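Nikham to Replace Street Lighting on Horobets Road Starting in July

24 March 2021

The Nikham town council voted Monday night to replace the street lights along Horobets Road, a job that residents on the east side have been asking for since the old lamps began failing two winters ago. Work is set to start in July and will be done in 2 phases.

The plan covers 72 poles between the rail crossing and the Visov bus depot. The existing sodium lamps will come down and LED fixtures will go up in their place. Most of the poles will stay. Those with rust at the base will be pulled and reset in new concrete, and the town engineer's office says it will have a final list of those by the end of spring.

Gwendolyn Pettigrew, the town's public works director, told the council that repair crews have been sent to the road more often than to any other street in Nikham. Parts for the old fixtures are hard to find, and some lamps have been dark for months at a time.

"We patch one and the next one goes out," Pettigrew said. "The wiring is old, the ballasts are old, and we are paying overtime to keep it going." 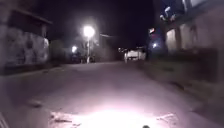 The contract went to Atent, an electrical firm that relit the depot parking lot last year. Its bid was the lower of the two received. Under the terms approved Monday, the company has 40 working days to finish the first phase, from the rail crossing to the school. The second phase runs from the school to the depot and will follow once the inspector has signed off.

One lane will be closed during working hours while each section is under way. Buses will keep their regular stops, though riders near the school may have to walk to a temporary stop on the other side of the road for a few days. Signs will be posted a week ahead of each closure.

Ivan Holovko, who lives near the crossing, spoke during public comment and asked that the new lamps be shielded on the side facing houses. He said the light at the depot lot shines straight into upstairs windows. Pettigrew said the fixtures in the contract come with shields and that crews can adjust the angle after they are up. Residents who still have a problem can call public works and ask for a visit.

Holovko also asked about the pavement, which has gone several years without resurfacing. The council took no action on that. Resurfacing is on the list for next year's budget talks, and trenching for the new cable will be patched in the meantime. 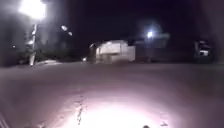 Will homeowners on Horobets Road have to pay part of the cost?

The town is covering 100 percent of the project from its capital fund, and no special charge will be added to property tax bills.

Drawings of the pole locations are available at the public works counter in town hall during regular hours. Written comments will be accepted there until the end of the month.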